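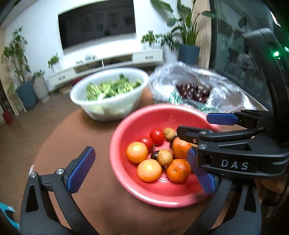
4. Recording a hand-held demonstration (table tasks, fruit and veg)

Read section 3 first if the grippers haven't been paired. Everything below assumes both are charged, both show up in the Prerex recorder, and you have a login for the Nenudville store.

4.1 Before you start

1. Clear your phone, keys, mugs off the table. Fruit, bowls and bags only.
2. Put the main bowl within easy reach of both hands. Second bowl and any bags further back.
3. Mix the fruit. Sizes, colours, firm and soft. A bowl of identical oranges teaches very little.
4. Telly off. Moving pictures in the background upset the tracking.
5. Leave the plants and furniture where they are. The background is useful, and it must not change between takes in the same session.
6. Wipe the finger pads with a barely damp cloth. Let them dry.

Note: plain table or covered table, both are fine. If covered, pull the cloth flat and log it under "surface". Sandrine Besson keeps the list of surface names, use hers, don't make up new ones.

CAUTION: keep fingertips out of the linkages. They close further than you'd think and they will nip.

4.2 Calibration (every session, no exceptions)

1. Hold both grippers over the middle of the table, pointing down.
2. Open fully. Wait for the tone.
3. Close fully, slowly. Wait for the second tone.
4. Open again and hold still until the recorder says READY.
5. Check the width reading. Fully open should read 55 or more. Lower than that, see 4.6.

If READY doesn't come up in 60 seconds, stop, restart the recorder, go back to step 1. Don't just carry on and hope. We lost most of April's takes from Clultevstead that way.

4.3 Start pose

Grippers open, above the near side of the table, bowls and bag all in view past the fingers. Same start pose each take, near enough. Doesn't need to be perfect. 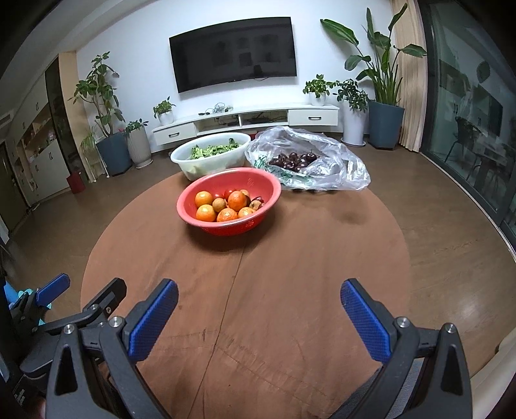

Fig. 4-2. Gripper wide open, fruit bowl, greens and cherries at the back of the table.

4.4 Recording a take

1. Say the task out loud, short and plain. "Put the tomato in the white bowl." "Take one cherry out of the bag."
2. Press record. Hold the start pose for a slow count of 2.
3. Move in. One smooth approach, no hovering.
4. Let the pads meet the fruit either side of its widest part. Close untill it's held, then stop squeezing.
5. Lift clear of the rim before going sideways.
6. Lower, open, and back away straight up.
7. Return to the start pose. Hold. Press stop.

One task per take. If you do two things in one go the labelling team has to split it by hand and Vilgot Sjöberg will send it back.

Which hand: the one nearer the item. Other one steadies the bowl by its rim, or stays out of the way. Don't cross your arms over, the robot can't copy it.

Drops: keep recording. Pick the thing up and finish the task. A recovery is worth having. Mark the take RECOVERED afterwards. Only bin it if the item has gone on the floor or you had to put a gripper down.

CAUTION: soft fruit. Tomatoes split under a hard grip and the juice gets in behind the pads. Half the force you'd use for an orange.

Note: clear bags. Hard for the cameras, all that shine. Open the bag wide before the take and fold the mouth back so the fruit shows. Opening the bag is a separate task (code B4), record it seperately.

Note: chopped greens. Pinch from the top of the heap, small amounts. Don't dig down.

4.5 After each batch

1. Play back the first take and the last. Both hands visible at the start? Task audible?
2. Fill in the batch sheet: surface, items, who recorded.
3. Upload. Leave the grippers switched on till the bar finishes.
4. Bin split fruit, wash the bowls. Nothing handled goes back in the kitchen.

The Barbosa arm won't train on a batch with no sheet. There are 2,121 takes sitting in the holding folder with no surface entered, please don't add to them. If some are yours, Yaneth Nina can unlock them for editing.

4.6 Quick faults

Width reads low when open: grit in a joint. Brush out, recalibrate. Still low, check the pivot screws, a quarter turn at most.

No tone at calibration: sound muted on the recorder. Nearly always.

Pad peeling at the tip: stop using it. Spares from Ruairi Rutherford. Fit as in 2.3 and redo 4.2.

Track jumps mid take: glare from a window or glass door. Draw the curtain if there is one, or turn the table setup a bit. New start pose, new batch.

Recorder says HAND SWAP: left and right are paired the wrong way round. Section 3, step 5.

Anything else, write down the take number and send it to Washington Xavier before you delete anything.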